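Introduction to Food Preparation, Unit 4: Bread Staling and Storage
Course notes, Catmont Evening College
Instructor: Müzeyyen Bilgin

Read these notes before the November lab. Bring the storage log you started last time.

What staling is

Most people think stale bread is bread that has dried out. Drying is part of it, but a loaf sealed in a bag will still go firm. The main cause is a change in the starch. When dough bakes, the starch granules take up water and swell. As the loaf cools, the starch molecules start to line up again and form crystals. This is called retrogradation. The crumb gets firm and crumbly even if the loaf has lost very little water.

The crust goes the other way. Fresh crust is dry and crisp. Over time it pulls moisture from the crumb and turns leathery. A paper bag slows this because some of the moisture can escape. A plastic bag makes it worse, although the crumb stays softer.

Temperature

Retrogradation is fastest just above freezing, so the refrigerator is a poor place for plain bread. It does slow mold, and in a hot, damp kitchen you may decide the trade is worth it. In a freezer the process nearly stops. Slice the loaf first, wrap it well, and take out what you need.

Heating reverses some of the change. Put a whole loaf in the oven until the center is warm, then eat it the same day. It will firm up again as it cools, and faster than the first time.

Ingredients that matter

Fat slows firming. So do sugar and milk, to a lesser degree. Lean breads made with only flour, water, salt and yeast go stale soonest. Sourdough keeps a bit longer, and the acid also holds back mold. Rye holds more water than wheat and can be better on day 2 than on day 1.

Lab procedure

Work in pairs. Each pair gets one lean loaf and one enriched loaf. Cut even slices and store them three ways: paper, plastic, refrigerator. Press each slice with the flat weight for 40 seconds and record the depth of the dent. Repeat after 90 minutes on the rack. Write down the crust texture separately from the crumb. Students who mix the two scores always have trouble with the report.

Throw out any loaf with visible mold. Do not cut around it.

For next time: read the chapter on flatbreads and answer the first set of review problems. Reports go in the tray outside Room 2337.
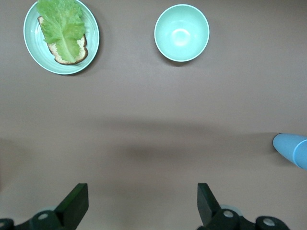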